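Nirndale Computer Reuse Workshop
Progress report to the Cuvance Fund, second grant period
Jul 8, 2026

Summary

We said we would take in 1000 retired desktop computers by the end of December and either repair them or strip them for parts. Intake is going well, in the sense that we can no longer see the back wall. Teardown is slower than the plan, and the plan was written by people who had not yet met a seized case screw. That was us.

Intake

The Turunen depot has sent over 14 pallets since the grant began. Most are office towers of no great age or beauty. They arrive with sticky notes, asset tags and, in one case, a full set of holiday lights wound through the drive bays. We now ask donors to check for personal items. They tell us they have.

Teardown

Each tower goes on its side with the panel off. Processor and memory come out first, being small, worth something and easy to lose, and they go straight into labeled trays. The power supply, the drives and the board follow in that order. Cables are last. We had budgeted four minutes per machine for cables, a number we would like to withdraw.
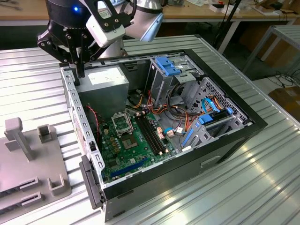 Sockets are the other sore point. A board with straight pins or clean contacts can be sold on as a working part, and one with a thumbprint in the middle goes for scrap. We have bought a box of plastic socket covers and put up a sign. The covers have helped.

Drive cages vary more than we expected. Some let go with a pinch of a plastic clip, others want a screwdriver from an angle the case does not allow. We keep a binder of the difficult models, and it is getting thick.

Parts and sales

Jeltach has agreed to buy sorted memory and power supplies every 2 weeks. They turned down the first lot of power supplies because we had mixed the tested with the untested. The shelves now have different colored tape, and the second lot went through without comment, which we have decided to take as praise.

Spending

Benches and hand tools came in under budget. Shipping did not. We would like to move the unspent tool money across to freight and will send the form separately.

Next period

Clear the Turunen backlog, finish the binder, and bring a revised time per machine to the next review. The target of 1000 stands. We are also looking for more shelving, if the Fund knows of any going spare.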